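Hand-held gripper demos vs. remote control for a pick-up task – grip width never matches

Broltik Community Help > Teaching by demonstration
Posted May 27, 2024

spindle_rest

I'm teaching our arm to pick up kitchen tools from a table and put them in a rack. Spoons, spatulas, a whisk. Since January I've been recording the demos by hand with a Perneo hand-held gripper, the kind with the camera on it. Before that I drove the arm with the Vutberg remote, but it was slow and I gave up after 70 demos.

By hand I can do 400 in the time it took me to do those. The trouble is what happens when the trained arm runs. It reaches the handle well enough, then it closes too early and the fingertips come together short of it. Then it lifts nothing and goes to the rack as if all went well.
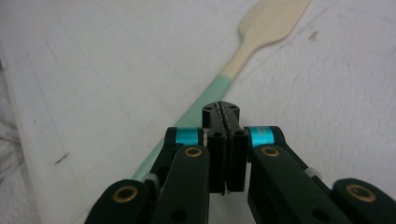 Spatulas are the worst. Spoons are fine most of the time, and the whisk is somewhere in between. I have tried lowering the approach speed and it made no difference. Calibration of the fingers was done again last week, open and closed, with the steps from the manual.

Do I need more demos, or is there something wrong with how I'm doing them? I would like to avoid going back to the remote for all of it.

Tautahi_bench

Check your timing before you record anything else. The camera picture and the finger width usually come in on two separate clocks. If the width is ahead of the picture, the arm learns to close before it gets there, and you see what you are seeing.

Easy test: open and close the gripper sharply ten times in front of the camera with nothing in it. Plot the recorded width next to the video and step through. The moment the tips touch should be the same moment the width hits its lowest value. Ours was off by 3 video steps. We shifted the width data to match, trained again on the same demos, and the early closing went away.

Also look at how you start. A lot of people squeeze the gripper shut between demos and then begin recording while it is still closed, some distance from the object. If half your demos start closed and half start open, the policy has no clear idea what the fingers should be doing on the way in. Pick one – I use fully open – and throw out the ones that don't match.

mossgate

more data. we had 2,000 before ours was any good

oldlathe

I'd do the timing test too, but don't drop the remote completely. Hand demos teach the arm what a good pick looks like. They rarely show a missed one, so it has no idea that closing on nothing is a problem.

What I did was let the trained policy run, take over with the remote when it missed, open the fingers, move forward and pick again. Save only the part from the takeover on. You need far fewer of these than full demos. Mix them in with the hand ones and make sure the width is in the same units for both. Mine wasn't at first: one was in millimeters and the other went from 0 to 1.

spindle_rest

Ran the ten closes. The width is ahead of the video, by a bit more than Tautahi_bench had. Shifting it now and will train again overnight. I also found plenty of demos that start closed, so those are coming out.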